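Vaccine cold store and issue point – inspection checklist with comments
Site: Morbridge district depot
Date of visit: 12 April 2019
Previous visit: October

Marks used: OK, PART, NO, NOT SEEN. A "yes" from staff with nothing on paper is marked NOT SEEN.

1. Fridge temperatures written up twice daily
PART. The sheets are full, but the morning figure is 4.1 for eleven days running and in the same pen. The Sotevier logger on the middle shelf shows a good deal more movement than that. I would believe the logger.

2. Logger calibration in date
OK. Certificate seen, serial number matches.

3. Stock on the shelf agrees with the ledger
NO. Ledger says 3,941 doses. The shelf came to 3,941 less 71, and the explanation offered was that an outreach team had "probably" signed for them on another form. The other form was not produced.

4. Oldest stock at the front
OK for measles and yellow fever. Tetanus was mixed, two expiry months in one tray.

5. Generator starts and takes the load
PART. It started. Asked to run it for half an hour with the fridges on, staff preferred not to. The fuel log claims 276 litres in the tank and the gauge is broken, so there is no way of checking.

6. Cold boxes clean, lids sealing
PART. The Winder boxes are sound. Two of the older Dağdelen ones have perished seals and should have gone after the October visit, when the same comment was made.

7. Ice packs conditioned before packing
NOT SEEN. No packing took place during the visit. The wall poster on the subject is very good.

8. Protective clothing and linen kept apart from stock
OK. An improvement on last time.
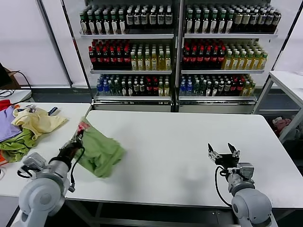
Green cloth held over the white table, with the pile of clothes on the second table to the left.

9. Sharps bins below the fill line and dated
PART. All below the line. Dates missing on most.

10. Syringes and diluent matched to vaccine stock
NO. Nearly 700 diluent ampoules short for the measles stock held. The depot says a delivery is due. It said so in October.

11. Written plan for a power cut
PART. There is a plan, four pages long, and the phone number on page one does not connect – I rang it twice.

12. Staff training up to date
NOT SEEN. Certificates are said to be at head office.

Overall: not passed. Items 3, 5 and 10 to be put right before any further stock is sent out. Photocopies of the missing form will not be accepted, original only.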